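4.2 Shared Equipment and Cooking Frequency

Households in the Kirnirbridge sample that relied on a shared kitchen cooked less often than households with a kitchen of their own, but the difference was smaller than earlier work on rooming houses had led us to expect. Of the 255 respondents, more than 10 percent reported that they had stopped preparing hot meals altogether after moving into the building. Most of these were single adults who worked evening shifts and returned after the kitchen had been locked for the night.

Interviews carried out by Elvia Arriaga in May point to storage as a stronger factor than stove access. Residents described carrying pots, oil and dry goods up and down the stairs for every meal. Those on the upper floors of the Umden building said they often bought prepared food when the trip seemed too long. In the Woldemariam building, where each floor has a locked cupboard next to the kitchen, the same complaint was rare.

Ownership of basic items also varied. Nearly all respondents owned a knife and at least one pan. Large mixing bowls, colanders and baking trays were less common, and they were the items most often borrowed between rooms. Following Solís, we treat borrowing as a sign of trust between neighbors as well as a sign of need. Yatziri Solís coded the borrowing records separately from the income data, so that the two measures could be compared without one shaping the other. Figure 3 shows the type of item concerned.

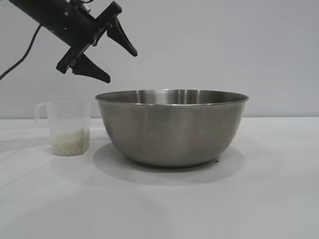
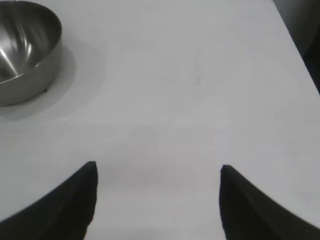 Figure 3. Stainless steel bowl, in two views.

Borrowing was most frequent in the week before rent was due and fell sharply in the week after. This pattern held in both buildings and did not depend on household size. It was weaker among residents who had lived in their rooms for more than 9 years, many of whom had built up a full set of equipment over time or had received it from departing neighbors.

We did not find a clear link between borrowing and shared meals. Several residents who lent items every week said that they had never eaten with the people who used them. Section 4.3 considers this result alongside the data on noise complaints and kitchen hours.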